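4.2 Sequencing of tracks and listener retention

The second analysis concerns track order on seasonal pop albums. Marikar's earlier coding scheme treated an album as a set of songs and ignored position. We kept the scheme's tempo and key labels and added one field for position, counted from the opening track. The corpus holds 88 albums, each with at least 10 tracks. Live recordings and reissues with bonus material were removed before coding.

Streaming logs were supplied by Umero for a single September, a month chosen to keep holiday listening out of the baseline. A play was counted as complete if the listener reached the final chorus. Skips within the opening verse were logged separately, as the Plornus player reports them under a different event code. Rajitha Marikar checked the chorus boundaries by ear for 50 songs and corrected 2 of them. 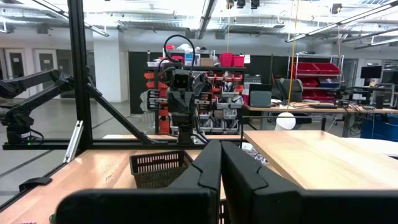
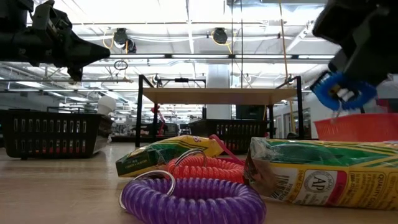
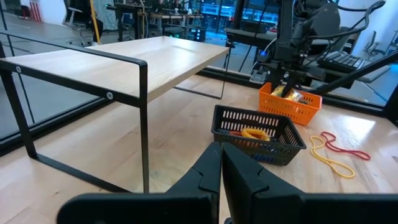
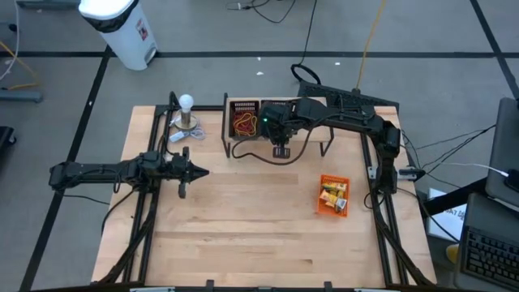

Figure 3. Four views of a workspace with a light wooden tabletop.

Retention fell with position on most albums, but the slope was uneven. The steepest loss came between the second and third tracks. Albums that placed a ballad third lost more listeners at that point than albums that held the first ballad until the middle of the running order. The effect was smaller where the ballad shared a key with the song before it — a pattern also present in the Miah subset, where all songs were produced by the same team.

Cover versions behaved differently from original songs. A familiar carol late in the order recovered part of the audience, mainly through listeners who entered the album at that track from a playlist. These entries were flagged and the model was fitted again without them. The recovery became weaker but did not disappear. Duets showed no clear effect once the popularity of the guest singer was entered as a control.

Two limits apply. Shuffle mode is recorded by Plornus only when it is switched on at the start of a session, so some shuffled plays remain in the data as ordered ones. In addition, the Brutwood catalog lists medleys as single tracks, and their length inflates the rate of incomplete plays. We report the results with medleys excluded and give the full-corpus values in the appendix.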